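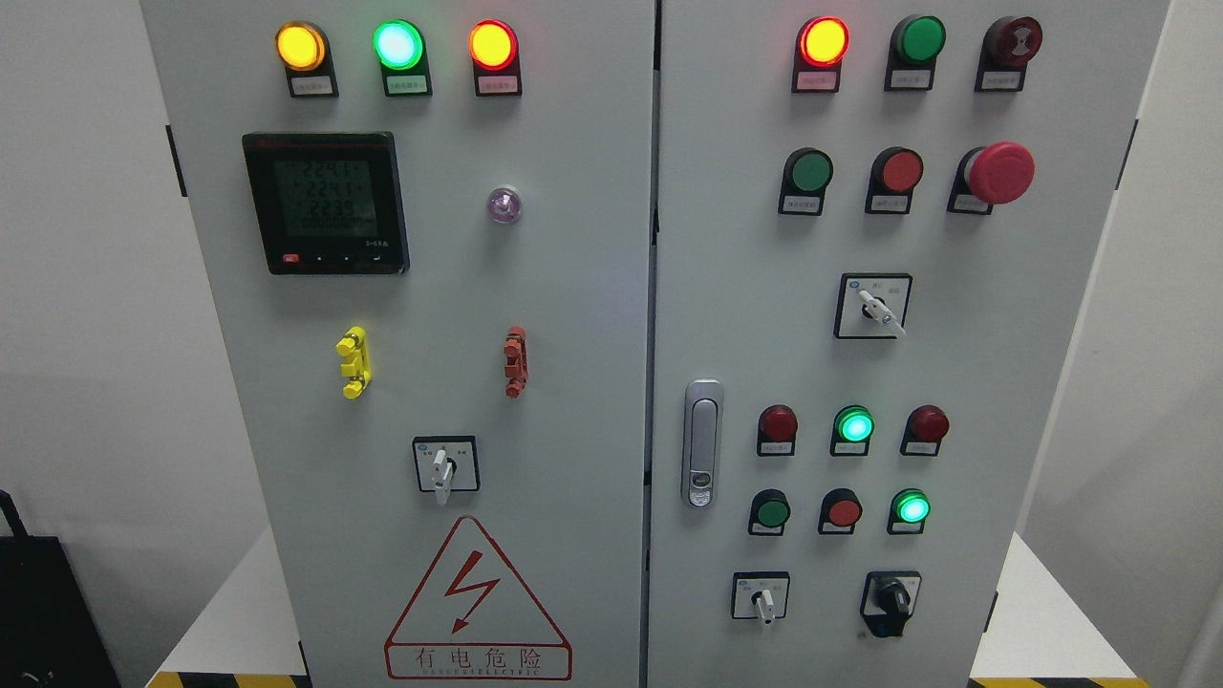 About Prornon

Prornon is a training center for people who work with robots and automated machines, or who would like to. We teach electrical maintenance, basic programming, safe operation and fault finding. Our main building is in Jasthorpe, and we have a smaller workshop in Butingate that we use mostly for evening courses.

We started with one classroom and a single bench. Today we have 178 students enrolled across both sites. Some come to us straight from high school. Others have worked in factories for years and are sent by their employers because the plant is changing over to new equipment.

What we teach

Our basic course runs for 86 hours. Students begin with power and controls before they move on to anything that moves. They learn what the lamps, meters and switches on a control cabinet mean, how to read a wiring drawing, and how to shut a machine down and lock it out. After that they go on to sensors, motors and robot programming.

People are sometimes surprised that we spend so much time on cabinets. In our experience, most calls to a maintenance technician end up at a cabinet door sooner or later. A technician who can read the front of it before opening it will save time and is less likely to get hurt.

The second course is for people who already have a job in maintenance. It is taught in the evenings and covers robot cells, guarding and safety circuits, and communication between controllers. Students work in pairs and keep a written log of every fault they trace. The log counts toward the final grade.

Our open day

We open the Jasthorpe building to the public once a year. The last open day was on Saturday, June 11, 2022, and 59 people signed up for the guided demonstration. Many more walked through the workshops on their own.

The demonstration followed the order of a normal working morning. Our instructors explained the controls first and talked through a start-up step by step. Visitors were shown how to tell a selector switch from a pushbutton, what a digital power meter is for, and why an emergency stop has a large head that can be hit with the palm of the hand. Then the group moved next door to see a robot pick up parts from a tray and stack them. It was run at reduced speed so that people could follow each movement.

Bjarnason, a packaging equipment firm that takes several of our students each year for work placements, brought a small conveyor and let visitors change its settings. There was also a table where children could wire up a lamp and a battery.

The questions we got most often were about jobs and about math. On jobs, we can say that local firms ask us for trained people more often than we can supply them. On math, you need to be comfortable with fractions and simple algebra, and we run a refresher in April for anyone who is out of practice.

Guided tours are limited to small groups, as the aisles between the benches are narrow. Closed shoes are required in all workshops. Children under 12 must stay with an adult – this applies in the hallway too.

Where we are now

Since opening, we have issued 1,859 course certificates. A former student now teaches our evening course in Butingate, and two others run the maintenance department at a bakery where they first worked on the packing line.

We are not attached to any manufacturer. Equipment is bought used where possible, and students help install it as part of their course.

Visiting us

If you missed the open day, you can still arrange a visit. Groups from schools and companies are welcome on weekday mornings during term. Please write to the office at least two weeks ahead and tell us how many people are coming and whether anyone needs step-free access. The Butingate workshop has stairs only, so we hold all group visits in Jasthorpe. Parking is behind the building, and the entrance is on the side facing the parking lot.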